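I have been promising a post about the release-timing work since November, and my friend Bello Akpan has now asked me for it often enough that I have run out of ways to change the subject. So make yourself some tea, because I am going to take my time with this one.

For anyone new around here (hello, and welcome!), I spend my days teaching robots to tidy up. It's a small group, and the project is called Jevov, a name we picked in a hurry and have since grown very fond of. The question we've been chewing on is how a robot should decide when to let go of something. You would think letting go would be the easy half of the job. Picking things up gets all the attention, and I understand why, since a missed grasp is so obvious. The hand closes, the hand comes up, there's nothing in it, and everyone in the room groans. A bad release is sneakier than that. The toy lands on the rim, or it hangs on one finger for a moment and then rolls away across the mattress, and when you go back through the logs the robot was perfectly content with how things went.

Our old approach, which we called Boven, learned the whole motion as one long stretch. You showed it a person driving the arm through reach, grasp, carry and drop, and it learned to copy the lot. I still think Boven was a nice piece of work, and I'm not just saying that because I wrote a good deal of it. But it had a habit we could never train out of it, where it learned where the hand usually opened and then opened it there, whether or not the toy was in a sensible position. Move the basket over a little and you'd see it straight away.

Madhu Bhatt was the one who suggested splitting the decision out on its own. Her idea was to leave the carrying part alone and train a second, much smaller model whose only job is to answer one question, over and over, all the way through the carry: if I opened my hand this instant, would this thing end up in the basket? The arm keeps moving until the answer has been yes for long enough, and then it lets go. We called the little model Quintana, and it's tiny compared with the main policy, so it trains while we're at lunch.

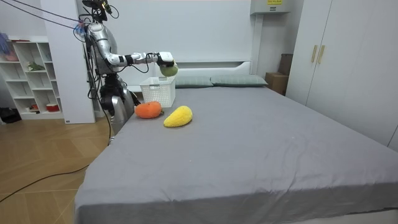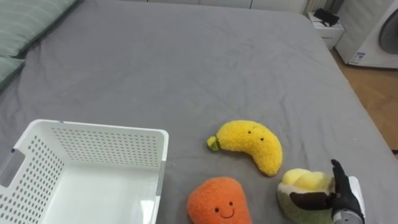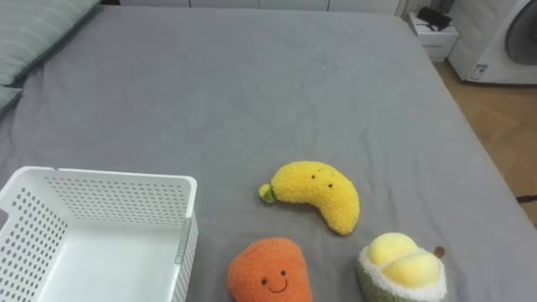 Getting labels for Quintana was the part I dreaded most. You need a lot of moments with a yes or a no attached, and you can't very well open the hand at every point along a path and see what happens, or you'd be there until you retired. What we did was record ordinary carries, chop them into short windows, and have a person mark the ones where a release would have been fine. We ended up with 3000 windows, and I labeled more of them than I care to remember, mostly in the evening with the radio on. The easy yeses are moments like the one in the first picture, with the green fruit held up just above the basket and a touch to the right of it. Except that I argued with myself over that kind of window for ages! A touch to the right of the basket is a no if the toy drops straight down, and a maybe if the arm is still swinging left, and a single still won't tell you which. That was the point where we gave up on labeling single frames and started giving the model a short run of them, and I wish we had done it months sooner.

The other thing I changed my mind about was the toys. I had wanted to use plain foam blocks, all the same size, so the results would be easy to read. Madhu said that nobody's bed is covered in foam blocks, and we went with soft plush fruit. She was right, and I have told her so, and now I've told all of you too. Plush is awkward in exactly the ways we needed. The fuzzy ones cling a little when the fingers open, so the moment you command a release and the moment the toy leaves the hand are two different moments. The banana is curved, and it comes away from the fingers differently depending on which end is lower. The durian is lumpy on one side and shell on the other, and I could fill a whole post with the durian alone.

Now for how it went. We ran 114 trials with the combined system, moving the basket between runs, and scored them by hand. With Boven alone, shifting the basket was enough to spoil a run more often than I'd like to admit in public. With Quintana deciding the release, the runs where the carry was fine and the drop was bad came down to 5. That is a much bigger change than I had hoped for from such a small model. I went back and rescored everything the next morning in case I had been too generous, and it held.

Of those 5, 2 were the durian, naturally. It left the hand late both times, well after the model had said yes, and by then the arm had carried on past the basket. The fix we're trying is to have the arm pause briefly once the hand opens. It looks a bit hesitant, as if the robot has forgotten what it came into the room for, and it costs us time on every single drop. Bello thinks we should make the pause depend on the toy. I would like to avoid keeping a list of toys if I possibly can, because a list like that only ever gets longer.

I should also say what we haven't shown. This was all one bed and one basket, with soft things that don't mind being dropped. I have no idea yet how any of it carries over to a mug, say, where the question is less about where the thing lands and more about how hard. The Fladton folks have offered us a set of kitchen objects to try, and I've said yes, a little nervously.

Next up is cutting down the labeling. Madhu has a half-finished script that guesses the labels from where the toy ended up and only asks a person about the windows it isn't sure of. She showed it to me on her laptop this afternoon, and it disagreed with my own labels in a few places where, on a second look, I'm fairly sure I was the one who had it wrong. I'll write that up once we've run it on the full set.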